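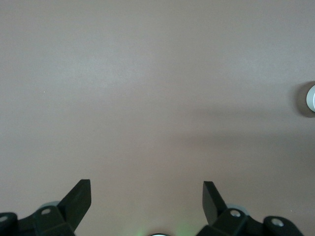
*Superficie de la mesa, con una pieza blanca en el lado derecho.*

**Acta de la reunión sobre la mesa común y la vajilla**
Local Traltitz, sala 3, 22 de julio de 2021

Asistentes: Brittany Cloutier, Rhonda MacDonald, Hélène Hiebert, Dzintra Sproģis.
Excusa su ausencia: Aaliyah Bélanger.
Redacta el acta: Hélène Hiebert.

**1. Acta anterior**

Se aprueba la de marzo con una corrección: en el punto 4 debe decir «cuencos» donde pone «platos hondos».

**2. Cubierta de la mesa**

Rhonda MacDonald presenta dos opciones: mantener la cubierta que tenemos o pedir a Vandenberghe una nueva, cortada a medida. El presupuesto recibido es de 309 euros, con la entrega incluida y sin colocación. Brittany Cloutier prefiere esperar. La cubierta marrón hace algunas arrugas, sobre todo en la parte de delante, pero considera que se puede volver a tensar sin cambiarla. Rhonda MacDonald recuerda que ya se tensó en marzo y que duró poco.

Se habla también del color. Un tono mate y liso va bien para la vajilla clara, que se distingue enseguida. Se descarta el blanco que ofrecía Uler.

Acuerdo: se vuelve a tensar la actual y se guarda el presupuesto de Vandenberghe hasta la próxima reunión. Se encarga Brittany Cloutier.

**3. Limpieza de la superficie**

Hélène Hiebert pide que se pase un paño seco antes de sacar la vajilla y otro al recogerla. Quedan motas pequeñas que con la luz de arriba se ven bastante. El paño húmedo se reserva para los viernes. Hay que reponer paños; se compra un paquete de 15.

**4. Vajilla**

Se revisa la lista de piezas. El cuenco pequeño azul claro se queda como modelo para el próximo pedido: el tamaño es cómodo y el borde, casi blanco, combina con lo que ya hay en el armario. Gruvudbridge exige un pedido mínimo de 1000 euros para servir este color, cantidad que no tenemos prevista este año. Rhonda MacDonald preguntará si aceptan un pedido conjunto con el local de al lado.
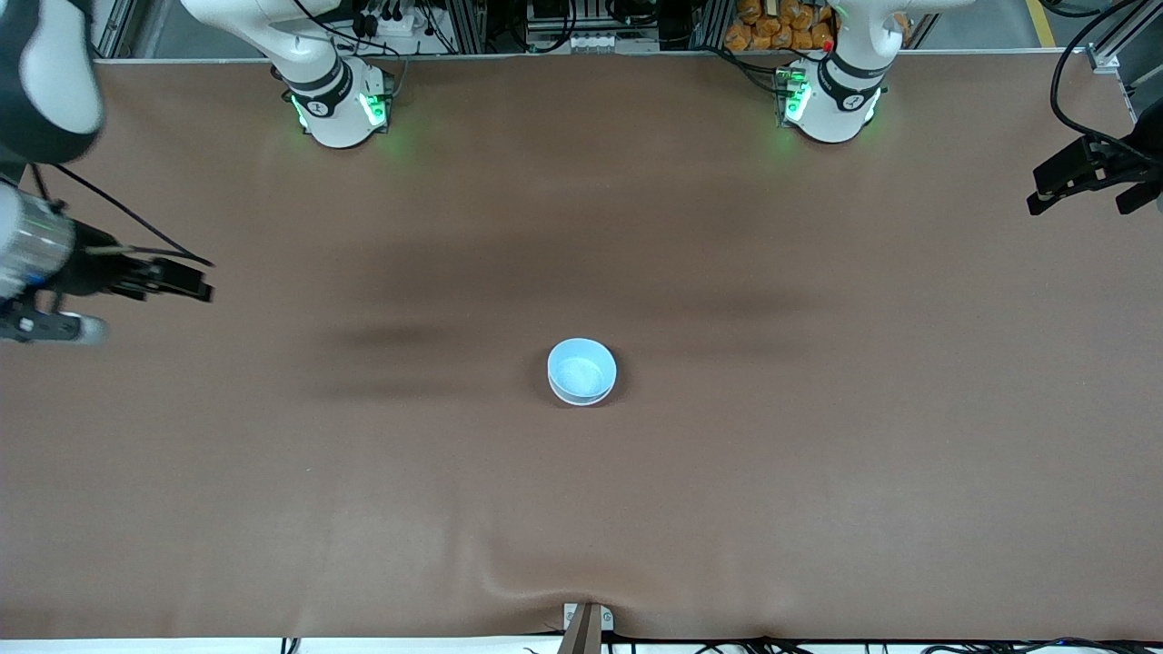 Dzintra Sproģis no está de acuerdo con elegir un solo tamaño y pide que conste. A su juicio, los cuencos pequeños sirven para fruta o salsas, pero se quedan cortos para una sopa, y propone repartir el pedido entre dos medidas. Brittany Cloutier apoya la propuesta siempre que los dos se puedan apilar en el mismo estante.

Acuerdo: se pedirá precio de dos medidas en azul claro. La decisión queda pendiente de la respuesta de Gruvudbridge.

**5. Armario**

El estante de abajo sigue torcido. Se pasa la vajilla pesada al de en medio —el de arriba queda para los manteles— y se cambian las etiquetas. Aaliyah Bélanger había enviado por escrito una propuesta de etiquetas por color, que se acepta sin cambios.

**6. Ruegos y preguntas**

Rhonda MacDonald pregunta quién tiene la segunda llave del armario. Queda sin aclarar; Dzintra Sproģis lo mirará esta semana.

Próxima reunión: fecha por confirmar, en la misma sala.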